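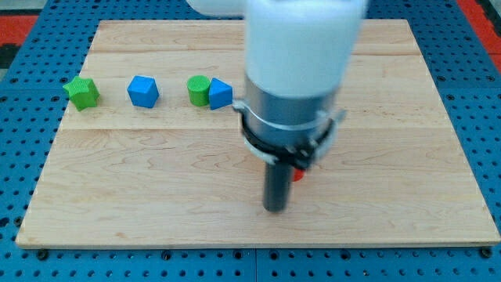 Photo: Thodoris Kontogiannis (maple board on a blue table). Same license as the data.

Plelum: notes on looking after wooden boards

Hi! This is the README for Plelum, a table of 3707 short notes written by people who own wooden cutting boards, serving boards, bread boards and the odd rolling pin. What they put on the wood, how often, what went wrong, what their grandmother said about lemons. I started it because I ruined a walnut board I really liked and wanted to know what everybody else was doing (answer: all kinds of things, many of them involving salad oil).

The notes came from a paper form I left on the counter at the Trundirville kitchen swap, plus a web form that Vaughn Whitfield set up when my handwriting pile got out of hand. The counter forms are the better read, I think. People standing in line with a pen in their hand will tell you anything.

What you get

plelum.csv is the whole thing, one note per row, UTF-8, commas, quotes where needed.
plelum_small.csv has 200 rows picked at random, handy if you just want to poke at it.
woods.txt is my list of 61 wood names with the spellings I folded together ("mapel", "hard maple", "rock maple" and so on).
sirnia.py is the cleanup script. It needs Python 3 and nothing else.

Columns

id: a number, no meaning, gaps are normal
source: paper or web
wood: as the person wrote it
wood_clean: matched to woods.txt, or blank if I couldn't tell
finish: oil, wax, both, none, other
how_often: free text, and wow is it free
note: the good part, cut at 1000 characters
flag: y if I had trouble reading it

Getting started

Put the files in one folder and run

python sirnia.py plelum.csv out.csv

It trims stray spaces, fixes the quotes and fills wood_clean again from woods.txt. If you add your own wood names, put one per line with the spellings after a colon. Don't open the CSV in a spreadsheet and save it over itself before running the script! Mine turned "1-2" into a date in the how_often column and I spent a whole Thursday putting it back.

Things to know before you use it

Wood names are whatever people believed they had. Plenty of folks call any pale board maple and any dark board walnut, and I never saw most of the boards, so please don't use this to work out which woods people really own. Bamboo is in the list too. Yes, I know it's a grass, I've had the emails.

The finish column is my reading of the note. "Mineral oil, then the beeswax stuff" became both. "Whatever is by the stove" became oil, which I go back and forth on. Thodoris went through the web rows a second time and we disagreed mostly about coconut oil; where we couldn't settle it, the row says other.

Almost everyone who wrote in cares at least a little about their boards. People who toss them in the dishwasher and never think about it again didn't fill out my form, except one very cheerful person in row 88.

None of this is advice on food safety. A few notes recommend things I wouldn't do, and I left them in as written.

Private stuff

I took out names, phone numbers and street names by hand. Family words stayed (aunt, neighbor, my ex and his terrible knife). If you spot something that points to a real person, write to me and I'll pull the row.

Still to do

The how_often column needs sorting into something you can count. "When it looks thirsty" is my favorite answer and I have no idea which box it goes in. I'd also like to split the notes about cracks from the notes about warping, which share a lot of words. Vaughn has a start on that in the mak folder, half finished, no promises that it runs.

Using it

Do what you like with the data, school projects and shop newsletters included. Please say it came from Plelum and keep the note text as people wrote it, typos and all. Fixes to woods.txt are very welcome, especially for fruit woods, where I was mostly guessing.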